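Changing the pads and checking the pivots
May 13, 2018

Kornél asked me to write down how I look after the hand-held gripper, as he has the second one over in Jedholm and his has started to pull to one side. It isn't hard work, but I've got it wrong often enough to have a fixed order now.

I start with the pads. Ours came from Clivuvari and they wear at the tip first, where the ridges meet the cloth. I change both at the same time, even if only one looks tired. I tried swapping a single pad last August and the new one gripped so much harder than the old one that every fold came out skewed. Wipe the seat before the new pad goes on, press from the base upwards, then leave it overnight.

Next, the pivot screws. They should be tight enough that the finger doesn't rock sideways and loose enough that it closes under its own spring. I go a little at a time, left then right, and work the trigger between turns. If you do one side fully and then the other, the fingers stop meeting in the middle. 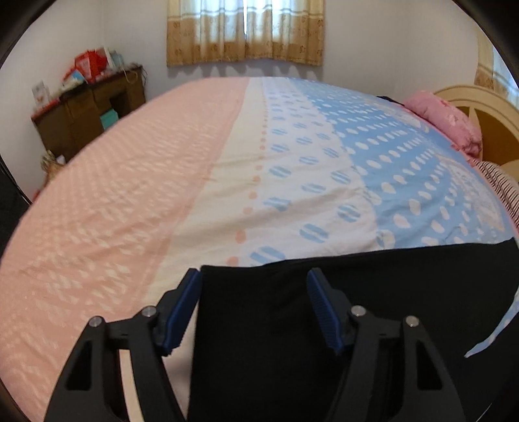 Fanni Vincze wrote the notes that came with the tool, and she says to check the pivots every 900 closes. I do it at 600. The closes are counted by the logger anyway, so it's only a matter of looking at the number before I put the thing away.

After that I do the cloth test, which I do on the bed as it's the biggest soft surface in the house. A table tells you very little. On a table the fingertips hit something hard and stop, and you can get away with a bad closing angle. On a duvet they sink, and if one finger leads the other it pushes the fabric along before it picks anything up. I use black cloth, folded, and take it by the edge, then by a corner, then across the fold. Eight picks of each. If it drops one I go back to the screws before I touch anything else.

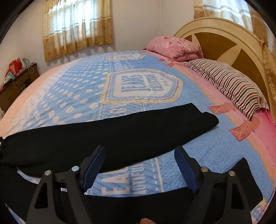 Black cloth on the bedspread, gripper open.

The lens wants a clean too, with a dry cloth only. I used spectacle spray once and spent an evening getting the smear off.

Kornél, for yours I would look at the left pivots first. When mine pulled to one side it was a screw that had backed out, and I had already ordered new pads by then. If it still pulls after that, the linkage may be bent, and you'll have to send it back to Bíró in Prastlow. They took two weeks with mine. Put the screws in a bag and tape it to the base - they sent mine back one short.

Next job is the trigger spring, which has begun to squeak.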